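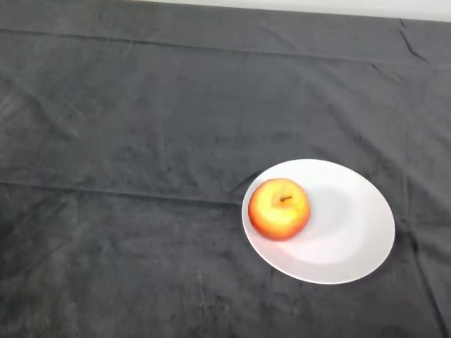
19/07/2019

Apple test, wax vs no wax. Writing this up before Nighat gets back from Hendetcombe, so that my doubts are on paper before she talks me out of them.

The claim from Histier is that their coating keeps a bicolored apple looking freshly picked for three weeks at room temperature. I don't believe it. Their leaflet says it was tried on 3,000 apples, but it doesn't say how they were picked out, who looked at them, or what the uncoated ones looked like on the same day. A big number with no comparison next to it doesn't tell me much.

Setup for the viewing table: dark gray cloth over the whole surface, plain white plate, one apple at a time. Trefor wanted the old blue tray. No -- it throws color onto the skin and we argued over it all last October with the Flimwood pears. White plate and dark cloth stay until someone shows me a better pair.

Things I don't like so far:

The shine. Everybody who walks in says "ooh, glossy" and takes that as proof the coating works. A plain apple rubbed on a sleeve has a highlight too. I want gloss scored separately from freshness, in its own column, and I don't want the two added together at the end.

The light. It comes from one side and leaves a soft shadow on the plate. Fine for looking at the shape, less fine for judging color. The red side and the yellow side could swap scores if somebody turns the fruit. Rule from today: stem up, same side toward the window wall, and don't touch it after that.

The stem. Trefor says a brown stem means an old apple. I have seen brown stems on fruit an hour off the tree. Dropped from the score sheet unless he can find me something better than his grandmother.

Weight. Kitchen scale read 104 g for the small check apple, then 3 g more when I moved it to the other side of the pan. Not using that scale. Asked Bangash if we can have theirs back, the one that goes to 500 g. No answer yet.

Also the cloth picks up lint. Brush it before each round and check under the plate.

Plan: coated and uncoated from the same crate, codes on the underside, Nighat scores without seeing the list. I keep the list. If she can't tell them apart by the end of week two I will write to Histier and ask for their raw sheets -- and I expect they'll send me the leaflet again.

Still to do: find out whether the crate was chilled on the way here. Driver's note is blank.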